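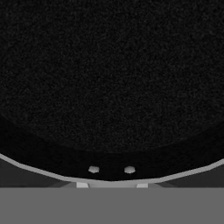

Chapter 6: Putting Sound Outdoors

I spent the first years of my working life indoors, in theaters with nice plaster walls, and I thought I knew what a loudspeaker did. Then I took a job on an open-air show at Nerkberg, a ruined fort on a hill, and learned that I mostly knew what walls did. Walls had been doing half my work for me! They caught the sound, bounced it back, filled in the gaps and made a small voice seem large. Take them away and the sound leaves the loudspeaker, goes past the audience and keeps on going until it finds somebody's bedroom.

So this chapter is where we go outside. If you skipped Chapter 5 (people do, it has the math in it), go back and read at least the part on decibels, as we're going to lean on it right away.

Let's start with distance. Out in the open, with a small source and nothing to reflect off, you lose 6 decibels every time you double how far away you are. Put that way it sounds gentle. Now picture the seating at Nerkberg, where the front row sat 5 meters from the nearest loudspeaker and the back row sat 80 meters from it. That's four doublings, or 24 decibels. When the back row could follow the narrator, the front row had their hands over their ears. I tried to fix it by turning things up and down during rehearsal, and of course all I did was move the unhappiness from one end of the hill to the other.

The usual cure is to use more loudspeakers and run each one more quietly, spread through the audience so that everyone is fairly close to one of them. We ended up with 16 on short poles. It worked well for level and it was awful for timing, and that brings me to the second big idea in this chapter - delay.

Sound is slow. It covers a bit over 340 meters in a second, but the signal in a cable gets to every loudspeaker at practically the same moment. A person sitting at the back hears the pole beside them first, and then, a good while later, the same word arriving from the front. With drums you get a clatter. With speech you get mush. We hold back the feed to the rear loudspeakers so the two arrivals line up, and then we add a few milliseconds more so the ear still believes the voice is coming from the stage. Section 6.3 takes you through how to set this, first on paper and then with a clicker and a patient friend in the back row.

Then there's the weather. Wind bends sound, and so does a layer of cool air sitting on warm ground or the other way around. At Hirnudard, a lakeside show with 2,000 seats, we tuned everything on a hot Saturday afternoon and by nine in the evening the high end was behaving like a different system. I now do my last listening pass at show time, even if it means a late dinner.

We'll finish with neighbors and noise limits, using the site plan from the Stetsiuk quarry concerts. Keep a pencil handy for that one, and a ruler too.

Before you read on, go stand in a big field or an empty parking lot with a friend. Have them talk at a normal level while you walk backward. Stop when you lose the words (you'll still hear the voice for quite a way after that) and pace out the distance. Write it down, we use it in 6.1.

Stultesa Open Textbooks > Live Events > Sound for Shows > Chapter 6

Related chapters
Chapter 4: Microphones and Where to Put Them
Chapter 5: Level, Loudness and the Decibel
Chapter 7: Power and Cable Runs on Open Sites
Chapter 8: Cueing Sound with Light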